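Planning and buying for a two-handed hanger station

Claton Household Workshop Notes, June

These notes are intended for members who wish to set aside money for automated laundry handling, or for the hand-held grippers used to teach it. They were compiled by Thu Đinh and checked by Si-woo Na.

1. Set the budget by the pair
Handling a hanger calls for two grippers. The Strobel list price is 377 for each unit, and cables are charged separately. Members should ask for one written quotation covering both hands — part orders have led to mismatched fittings.

2. Measure the table before ordering
A basket and a flat board must share the working surface. Allow room for both arms to move freely, and enter the board as its own line in the budget. 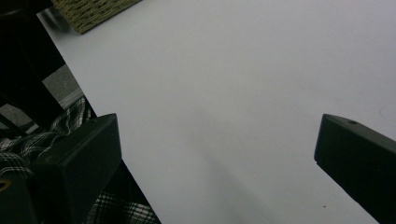
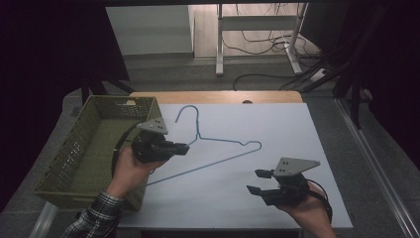 A plain white surface suits this work, and a dark hanger or a light blue one will be easy to pick out against it.

3. Plan for cables
Measure from the gripper at full reach to the socket or computer, then add a margin for slack. Fukora supplies leads in fixed lengths only, and exchanges take 11 working days.

4. Choose the basket last
Rigid sides are preferred. The rim should be low enough for a gripper to reach inside without tilting. Orkik baskets may be returned unused within 5 days.

5. Keep a reserve
Finger tips are subject to wear and should be budgeted as a yearly cost. Requests for shared purchase should reach the Claton office by 11 in the morning on the closing day, with both quotations attached.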